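Fleece and Pile Cloths: Folding, Washing and Bin Storage

Workshop Tips, Textile Care
Last revised 26 May 2026

Fuzzy cloths (fleece, brushed polyester, loop-pile microfiber) take up more shelf space than flat cotton of the same size and hold lint longer. Most of the trouble comes from folding on a poor surface and from storing cloths that still hold moisture in the pile. The notes below apply to cleaning cloths, small throws and dust covers.

Work surface

Use a smooth, hard table large enough for the cloth to lie fully open. Pile catches on rough board, tape residue and staple ends. Wipe the table first with a damp cotton rag and let it dry. Paper scraps and thread ends should go in the trash before the cloth is laid out, as both cling to fleece and end up inside the fold.

Height matters if there are many pieces to fold. A surface level with the elbow or slightly lower is suitable for most people.

Removing a twist

A cloth that has been pulled from a dryer or a full bin usually has one rolled section and one loose section. Do not try to flatten the roll by pressing on it. Pressing sets a crease across the pile. Find the loose end, hold it, and turn the rolled end against the direction of the twist until the edges separate.

Two people can do this faster than one. Each takes an end. One holds still while the other turns. Keep the tension low, particularly with knit fleece, which stretches across its width and may not recover.
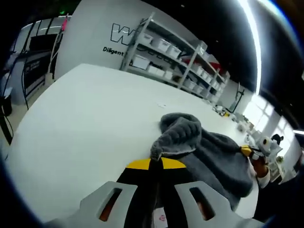

Gray fuzzy cloth on the white table, upper part still rolled and bunched.

Once the edges are free, lay the cloth down and smooth it from the center outward with the flat of the hand. Stroke with the nap. If the pile stands up and looks darker, the direction is wrong.

Folding

1. Place the cloth nap side down with the long edge toward you.
2. Bring the far edge to the near edge. Align the corners before smoothing the middle.
3. Fold the short sides inward so that they meet at the center line.
4. Fold once more along the center line.
5. Turn the packet over so the folded edge faces outward on the shelf.

Thick fleece will not hold the last fold. Stop at step 3 and roll the piece loosely from one short end. A rolled piece stands upright in a bin and can be taken out without disturbing its neighbors.

Washing

Wash pile cloths separately from towels. Cotton terry sheds, and the lint does not rinse out of fleece. Use cool or warm water and a liquid detergent. Powder that fails to dissolve stays at the base of the pile and leaves the cloth stiff. Fabric softener coats the fibers and reduces absorbency, so leave it out for anything used for cleaning.

Dry on the lowest heat setting or hang over a wide rail. A thin line leaves a ridge. Before storage, fold a corner over and squeeze it hard between the fingers for a few seconds. If the inside of the fold feels cool, moisture remains and the cloth should hang longer.

Bins and shelving

Open metal shelving with plastic bins works well for cloths. Air moves around the bins and a spill on one tier can be wiped up quickly. Points to check:

Bin walls should be smooth inside. Molded ribs are acceptable. Cut edges are not.
Fill to 80 percent of bin height. Beyond that, pieces are dragged out instead of lifted and the folds come apart.
Keep cables, tools and hook-and-loop straps in separate bins. Hook tape damages fleece on first contact.
Place cloths in daily use between waist and shoulder height. Seasonal covers can go higher.

The Jondis open bin, part 412, fits three across on a standard Brarodden shelf. The deeper part 1714 needs the next shelf raised by one notch. Stusidik lids fit both, but should be left off for two days after laundering.

Lint and pilling

Remove lint with a rubber-edged brush, dry, in short strokes. The Kahraman 101 brush has a narrow head that reaches into hems. Pills can be cut with a fabric shaver on a flat table with the cloth held taut. Do not pull them by hand, as each one draws out more fiber.

Inspect stock once a year. July is convenient, when the heavier covers are out of use. Cloths with bald patches can be cut down for floor work.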